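Skaldale: the new office, top floor
Photos: Liviu Barbu

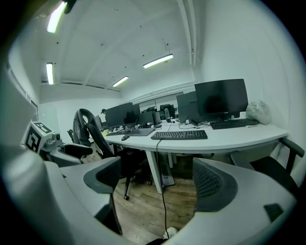
The long desk with the curved front edge, and the windows along the far wall.

Skaldale moved its drawing and accounts teams to the top floor in February. Pictures of the old office are on the Flaris page, along with the plans for both floors.

The ceiling slopes, so the tall storage cupboards stayed downstairs. The pipes on the wall are original and were painted along with everything else. Lighting is by rectangular fluorescent fittings on the ceiling. Emanuel Enache drew up the layout and went through three versions of it before the desks were ordered from Storov.

Desks are white throughout and most of the monitors are black. The curved desk is shared by the drawing team and anyone visiting from the Ene site. It came up the stairs in 3 sections and took a morning to put together. Staff who want a different chair should ask Emanuel before the end of the month.

The phone extension for the top floor is 852. Post is still collected from the ground floor, and meeting rooms are booked in the same way as before. Visitors should sign in downstairs first.

Page updated April 3, 2021.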